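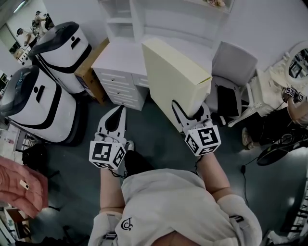 Can a robot clear out a spare room yet? (flat boxes, desk, chair, the lot)

Posted by tidyish_in_stollton

Hoping someone here knows more than me. We've got a room that has turned into the place where everything goes. White desk with a hutch and drawers, dressing table, upholstered chair with bits left on it, and boxes. So many boxes. Mostly the big flat sort that furniture comes in, too tall to carry under one arm and they flop open at the end when you tip them.

My back is not what it was and I've got 2 slipped discs to prove it. Son-in-law keeps telling me to hang on because "the robots are nearly there" and I'll be able to hire one for a day. He sends me clips. They fold a towel, very slowly, and he's thrilled.

So what I want to know is, can any machine you can get hold of NOW pick up a big awkward box from one corner, get it past a chair without taking the mirror off the wall, and put it in the hall? Or sort a desk? I don't mind if it's slow. I do mind if it scratches the desk.

Budget is whatever a man with a van would cost, maybe a bit over. Please don't just say skip hire.

Edit: the room is upstairs, should of said.

Kwadwo Quaye

Short version, no. Not one you can hire for the day, not for that room.

Longer version. I fix conveyors and packing machines at Bridow, have done for years, and we had a go at automating flat cartons. Same sort of box as yours. On a line, all one size, all facing the same way, good light, bolted-down arm: fine. Runs all shift. Put one in skewed and it stops and somebody has to go over and straighten it. And that's a clean floor with nothing else in reach.

Your room is the opposite of that. Things that will catch it out:

Big flat boxes. Grip one at the bottom corner and all the weight is out the other end, so it swings. You or me would put a knee or a shoulder against it without thinking. A two-finger gripper has no knee. If the flap is open as well, whatever's inside shifts while you lift.

Stuff in front of other stuff. Box leaning on a desk, the machine can't see the drawers behind it. It has to guess or move the box first, and moving the box is the hard bit.

Soft things. Drawstring bags, straps, cables on the floor. Wheels hate cables. Our floor scrubber ate an extension lead in April and was off for 7 weeks.

Curved legs and mirrors. I wouldn't let anything near a mirror that can't feel it's touching it.

Where they're getting better is hands. Most of the newer ones learn from people doing the job with the same sort of gripper held in their hands, over and over, in messy places as well as tidy ones. Which is the right way to go about it I think, a person knows to tilt a box and let the floor take the weight. But copying a job in one room and doing it in yours are a long way apart still.

And stairs. You said upstairs. Most of the things on wheels won't climb a stair, never mind carrying a box.

What I would do: slit the tape, empty the box where it stands, fold it flat, carry the contents in small lots. Get a teenager for the heavy bits. Sorry, know it's not what you asked.

Agbeko

disagree a bit. my sister got one of those Kikport floor things and it does the whole downstairs every night, never touched a mirror. so they CAN do chores. just depends what chore. she paid 233 for it second hand

you do have to pick everything up off teh floor first tho

tidyish_in_stollton

Thanks both. Agbeko picking everything up off the floor is the bit I can't do!! That's the whole problem.

Kwadwo, emptying them where they stand hadn't occurred to me, I've been trying to shift them full like an idiot. Did one this morning, 30 minutes with a sit down in the middle. Is it worth taking the drawers out of the desk before moving it or do you leave them in and tape them? Knobs stick out a bit.

Kwadwo Quaye

Take them out. Tape pulls the paint off. Stack them on the chair if it's got wheels and push the lot along the landing. Number them on the back in pencil, they never go back in the right holes otherwise.

And don't lift the hutch on your own. If it comes off the desk it's usually two screws at the back, if it dosen't then get help with the whole thing.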